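Thin-section bearing

From the Preda Workshop Wiki. Stub status removed in September, still needs work on the history part.

A thin-section bearing (also slim bearing, thin-ring bearing) is a rolling bearing whose rings are thin compared with the size of the hole. Used where a shaft or tube is wide but space around it is short. Mostly ball type. Steel in most cases, sometimes stainless, sometimes with ceramic balls.
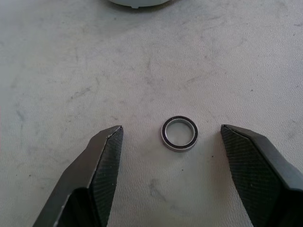
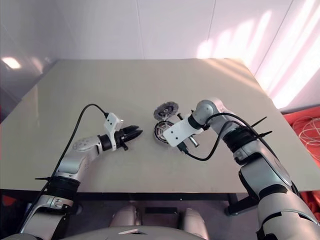
A bearing of this kind has an inner ring, an outer ring, a set of balls between them and a cage that keeps the balls apart. The rings are also called races, though strictly the race is the groove the balls run in. Everybody mixes the two up and this article does too. Sealed types add a rubber ring on one or both faces, and then the balls can't be seen at all. The small one in the first picture has a black seal on its top face, a narrow dark band with silver metal inside and outside of it, and an open center you can see the table through. Open types have no seal, cage visible from the side. Shielded types have a pressed metal cover instead of rubber.

Sizes

Given as bore x outside diameter x width, in that order, normally in millimeters. Inch sizes exist and are a seperate series, do not mix. In an ordinary bearing the ring gets thicker as the bore gets bigger. In many thin-section series the cross section stays the same through the whole series and only the diameter grows. So a big one looks almost like a hoop.

The Skanel catalog has 726 sizes, 166 of them in a sealed version. Tumier makes fewer but prints the size on the outer ring as well as on the box. Useful once the box is gone.

Marking

Suffix letters after the size number tell seal type, cage material and clearance. Not the same from maker to maker. Common ones:

2RS: rubber seal both sides
RS: rubber seal one side
ZZ or 2Z: metal shield both sides
no suffix: usually open

Check the maker's own table. Small bearings sometimes carry no marking on the metal, in that case measure with calipers, bore first.

Seals

Contact seals touch the inner ring and keep dust out well. More drag. Noticeable when turning a small one by hand, feels a little stiff. Non-contact seals leave a hair of a gap, spin easier, let more dirt in. Metal shields are the same idea, also a gap.

Rubber is nearly always nitrile and nearly always black. Other colors are used by a few makers, color alone says nothing about the grade. Do not pry a seal out with a screwdriver on a thin ring. A needle or fine pick at the inner edge, and only if the bearing is going to be regreased or thrown out.

Lubrication

Sealed ones come greased and stay that way until they're worn out. Open ones often come with only a light preserving oil, not enough for running. Zergate 2 is the grease most used at Preda for small sizes, a soft one. Fill part of the free space only. Too much greese heats up and works its way out past the cage.

Fitting

Thin rings bend. Main difference from ordinary bearings and the cause of most failures in the shop. The ring takes the shape of whatever it is pressed into, so an out-of-round housing makes an out-of-round bearing.

Press on the ring that has the tight fit. Tight on the shaft, press the inner ring. Tight in the housing, the outer. Never push through the balls. Use a sleeve with a flat end, square to the bore. No hammer directly on the ring, ever.

Housing lip and shaft shoulder should support the ring but clear the seal. On the narrowest sizes that leaves very little shoulder to work with.

Handling on the bench

Clean, smooth, light-colored top. Plain steel on a pale surface is easy to find again and any grit shows up. Lay it flat on its face, on edge it rolls. Hold by the outside of the outer ring, or from inside the bore, keep fingers and tool tips off the seal. Padded or fine-patterned grip faces hold a polished ring better than smooth ones, but they need brushing out, crumbs of swarf end up in the pattern.

Keep wrapped until fitting. Fingerprints rust plain bearing steel. Stainless is more forgiving.

Storage

Flat, in the original bag, dry. Not hung on a nail through the bore. Stack no more than 6 high for the bigger diameters, lower ones can be pushed out of round. Old stock with hardened seals should be turned by hand before use, if it feels gritty or sticks in one spot leave it.

Uses

Rotary tables, camera heads, pan and tilt mounts, medical scanners, small gearboxes, hollow shafts with cables run through them. Bicycle headsets and pivots use a related slim type, usually with angled contact.

See also

Ball bearing
Cage (bearing)
Circlip
Press fit
Regreasing small bearings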